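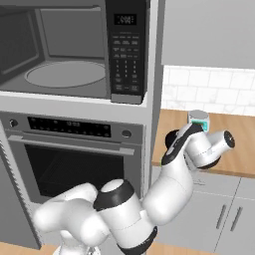 I wrote down every grocery receipt in June. Going to post what I learned, mostly so I remember it. Two adults, one kid, one dog (dog food not included).

Before this I would have told you we spent $300 a month on food at home. The first week alone was $135, and that was a week with no guests.

Biggest surprise was the small trips. We do one large shop at Tekora and then stop at the Kundgate market on the way home from work for "just milk." I had 12 of those stops on my list. Not one of them was just milk.

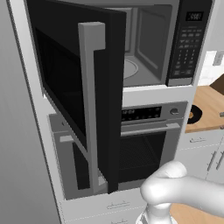
Trinidad Montecinos: Same in our house. We moved the big shop to the evening and the small trips mostly went away. Did you look at what you threw out, or only what you bought?

Only what I bought, at first. Then I started a second column for the trash. Salad bags, cilantro, half a tub of sour cream. The sour cream was there twice.

Meat was lower than I expected. Drinks were higher. We don't think of ourselves as people who buy drinks, but seltzer is a drink and so is the oat milk my husband puts in everything.

I tried the Okton app for scanning receipts. It read the totals fine but filed dish soap under dairy. Went back to a notebook on the counter after a few days.

Unit prices helped more than coupons. The bigger bag of rice was cheaper per pound. The bigger box of cereal was not. I had been buying the bigger box for years.
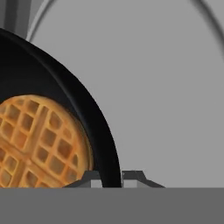 Waffle in the pan.

Breakfast is the cheapest meal we make at home and the most expensive one we buy out. Two coffees and three rolls at Juška cost more than a week of eggs and oatmeal. We still go. It's in the budget now under its own line, so at least I see it.

What I changed for July: one shop a week, a list stuck inside the front door, and a soup night before shopping day to use up vegetables. No frozen pizza "for emergencies," we had it on regular nights too.

I also wrote down the prices of the 8 things we buy every week, so I can tell when a sale is a sale. Butter is the one that moves the most. 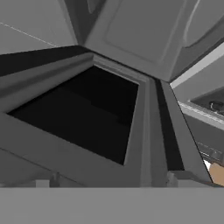

One reader wrote in to ask whether a warehouse membership would pay for itself with a family this size, and said hers had not, once she added the gas.

I did the math for ours and got close to even. The nearest one is past the airport, so I'm skipping it this year and buying rice and beans in bulk at Tekora.

Will post the July totals when I have them. If you keep a list like this, tell me what categories you use. Mine has too much under "other."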